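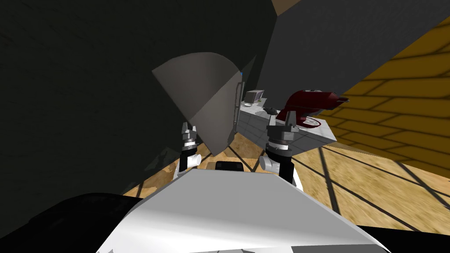
Both arms raised, grippers empty (rendered).

Notes, slide 2. The subject is the group biography as a form, and how the sources behave when a book has several lives to carry. My case is the Skeltthorpe engravers, a workshop that trained 16 apprentices and left one usable ledger.

Point to make first: the ledger records wages and plates. It does not record friendship. Earlier accounts treat two names on one page as proof that the men knew each other well. Read out the paper entry, then the copper entry, and let the audience hear how thin they are.

Slide 3. Chronology. I set the lives side by side by year - one column each - before drafting any chapter. Gaps show at once. For 8 of the apprentices there is nothing after the indenture. State this plainly and move on.

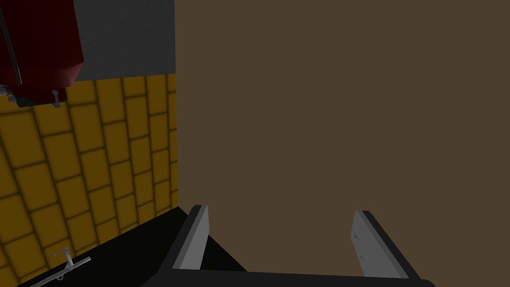
Slide 4. Letters. The Marciniak papers hold 40 letters, most of them about money owed. The copies at Flirton are later and the spelling has been tidied. Quote from the originals only. If asked about dating, the paper stock helps for the early ones but not for the rest.

Slide 5. Structure. Two options: a chapter per person, or a chapter per event. The first repeats itself. The second loses the minor figures by the middle of the book. I used the second, with short returns to the workshop between chapters.

Skip slide 6 if time is short. Leave the Peltora grant details for questions.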